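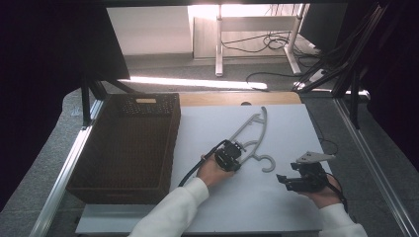 Pletero Publishes Shop-Floor Practice Guide for Hand-Held Gripper Work

Free document covers pad condition, cable routing, table setup and operator breaks

GRELTTON -- Pletero today released the first edition of its practice guide for people who record handling tasks with hand-held grippers. The guide sets out what should be checked before a shift, what should be written down during it, and when a tool should be taken out of use. It is free to download and may be copied or adapted without permission.

The guide was written over the winter with two partner sites, Lisar and Subramaniam. Between them the three organizations logged 1090 recording sessions and compared notes on what went wrong. The work covered ordinary household and retail items such as hangers, baskets, folded cloth and small boxes.

"Every site had its own checklist, and most of them were taped to a wall," said Thijs Maes, who led the drafting at Pletero. "When we put them side by side, they disagreed on simple things. One site changed finger pads every week. Another changed them when somebody complained. We wanted one set of rules that a new operator could read in a morning."

The guide contains 23 numbered rules in four sections.

Gripper condition

Operators are asked to look at both fingers at the start of each shift and again after the midday break. The check covers the pads, the screws and the pivot points. Each pad is given one of three grades: good, worn or replace. A pad with a lifted edge, a tear or loose material on its gripping face may not be graded good.
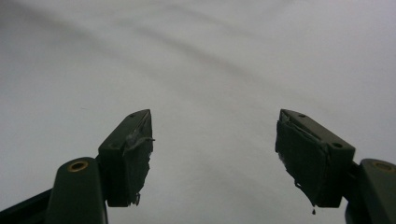
Gripper fingers with worn, partly peeling pads, over white fabric.

Pads graded worn may stay in use until the end of the shift, but the grade has to be entered in the session record. Pads graded replace come off before the next task. Both pads on a gripper are changed together, even if only one is damaged. Hand-applied patches are permitted under the first edition, provided that the patch covers the full gripping face and is noted in the log. The drafting group expects to revisit that rule.

Cables and clothing

Cabled grippers need enough slack for the operator to reach the far edge of the work surface without pulling. Cables should leave the tool on the side nearest the operator and should not cross between the two hands. Sleeves are to be close-fitting at the wrist or fastened. Operators stop and re-route if a cable moves an item on the table, and the take is marked as disturbed.

Floor cables in walkways are to be covered or moved to the wall side. Cables under desks that are not part of the station are outside the scope of the guide, although sites are encouraged to apply the same rule.

The work surface

The third section deals with the table. It calls for a plain, matte surface large enough for all items in the task, and for lighting that stays the same from the first take to the last. Items are put back to a listed starting area between takes, but operators are told to vary the angle. Containers used in a task are checked to be empty before the first take unless the task sheet says otherwise.

"People worry about the gripper and forget the table," said Volodymyr Shevchuk, operations lead at Subramaniam. "We had a whole batch where the board had shifted a little every day. The rule now is one line long. Check the board against the marks, then sign."

Operators

The last section covers the people doing the work. No operator should hold the grippers for more than 50 minutes without a break. Sites must keep a spare trained operator available on each shift -- a point that drew the most comment during review, mostly from smaller sites. Anyone holding the tools may stop a session at any time, and the reason does not have to be given on the spot.

The drafting group received 300 written comments on an earlier version. A summary of the comments and the group's replies is included as an annex. Several commenters asked for a fixed limit on the number of takes per shift. The group did not adopt one, and says it needs more records from different kinds of tasks first.

The guide is voluntary. It does not replace workplace safety law or a tool maker's instructions, and where they differ, the law and the instructions come first. Pletero does not offer certification against it and has no plans to. Sites that follow it may say so in their own records, with the edition number.

Lisar will use the first edition at all of its stations beginning in March. Subramaniam has already moved its day shift to the new pad grades and will move its evening shift next.

"It's a short document and we mean to keep it short," Maes said. "If a rule isn't being used after a year, it comes out."

Availability

The guide, a one-page shift checklist and a blank pad log can be downloaded from the Pletero website. Printed copies can be requested by sites without reliable internet access. Comments for the second edition are open now and should quote the rule number. Please send one comment per form.

About Pletero

Pletero is based in Greltton and develops working methods and training for manual data recording and small-scale automation.

Media contact
Pletero Press Desk, Greltton
Quote reference 1298 in all inquiries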